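Finger swap and re-zero on the handheld gripper

The Lundville gripper came back to my bench on Wednesday with the usual complaint: the reported width was off at full close. The log had 330 cycles on it since the last check, and the offset had crept by just under a millimeter. I keep the procedure below mostly so I stop redoing it from memory.

Mechanical check

Power off. Back the fingers out by hand and look at the mounts before touching a screw. The threaded inserts are brass in printed plastic, and they will pull if you lean on them. I use the small Doležal driver set to 50 cNm and stop there. Last November I went past that and spent an evening with a soldering iron putting a new insert in.

Clean both inner faces with alcohol and a lint-free cloth. Scuffs on the outer edges don't matter. A burr on the inner face does, and gets taken off with fine paper on a flat block.

Open position

Drive the fingers to full open and hold the tool low over a flat table, tips clear of the surface. I compare the two tips in the camera view: they should sit at the same height in the image, with nothing between them but table. If one is lower, its mount is seated crooked - loosen, reseat, tighten again. Pale wood is good for this, as black fingers give a hard outline against it. Glare is tolerable as long as it stays off the tips.

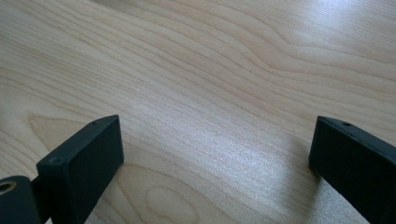 Closed position and zero

Close at the lowest force setting and wait 5 seconds for the reading to settle. Write zero, open, close again. I repeat until two readings in a row agree, then close on the 50 mm gauge block from Griltitz and compare.

Thodoris Konstantinidis wrote the config script I use, and it does not save on exit. Save by hand, then power cycle and read the offset back.

Still open: the play in the left carriage. It's within tolerance, but I've ordered a bushing.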